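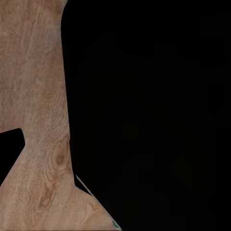
What does a small firm like ours do with a written standard for robots?

It tells everyone who works here what must be checked before an arm is allowed to move, and who has to sign for it. Ours is 14 pages long and every new starter reads it in their first week.

Search this site Enter keyword Go

Filed under: About us, How we work

Hello, and welcome to Vorholm! I started the firm in a rented unit in Skesdale, with one second-hand arm and a kettle, and we now write working rules for people who use robots to pick things up and put them down. Packers mostly, a few labs, one bakery (they pay on time and they send buns). We don't build robots and we don't sell them. We write the rules, test them, and then come back and see if anyone is still following them, which is my favourite bit of the job even when the answer is a bit of a let-down.

The first set of rules we ever wrote was for Fortin, and it was far too long. It had 84 rules in it! I was very proud of it. Then I visited in January and found it propping up a monitor. We sat down with the people on the line, went through it over a couple of long afternoons, and came out with 34 rules that they could read without a dictionary. That list is still in use, with a few scribbles, and I've tried to keep everything since then just as plain.

Our rules for trying things out in simulation are the ones we get asked for most, so I'll say a bit more about those. We want a trial to begin from a known state, and that state has to be written down before anyone presses go, including what the gripper is doing and what is meant to be within reach. It sounds fussy, I know, but people skip it all the time when they're in a hurry. A bare start is a perfectly good start as long as the sheet says so: with the two black fingers set wide apart, nothing between them and only floorboards underneath, the entry reads "open, no object, floor clear" and you move on. What we won't accept is a blank box, as a blank box could mean anything at all.

Other things we're strict about:

Names. A run gets its name before it starts, and the name doesn't change afterwards, however badly it went.

Failed runs. Keep them. We ask clients to hold on to theirs for at least 30 days, and the dull ones count too.

Moving from simulation to the real arm. Somebody other than the person who set up the simulated trial has to agree to it, in writing, and they have to have read the notes first (yes, all of them). 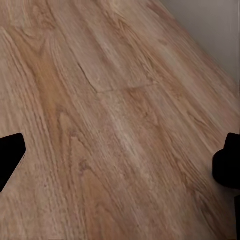

Kindotier is our name for the checklist we use for all this. It started life as a spreadsheet with awful colours, and we put out the current version in March 2024 after a good deal of arguing about the word "clear". Half of us thought a clear floor meant no loose objects, the other half wanted walls mentioned as well. I was in the second camp and I won, so a plain grey wall up in the corner past the ends of the boards now gets its own line, even with nothing standing near it. You'd be surprised how often a planned reach forgets that a room has sides.

We're happy to send the checklist to anyone who asks, and you can change it to suit your own place. If you do change it, please send us a copy back! Some of our best lines came from other people's versions. Visits to the Skesdale unit are by arrangement, so drop us a message through the contact page and tell us what sort of arm you use.

Tags: robot rules, good practice, simulation checks, our story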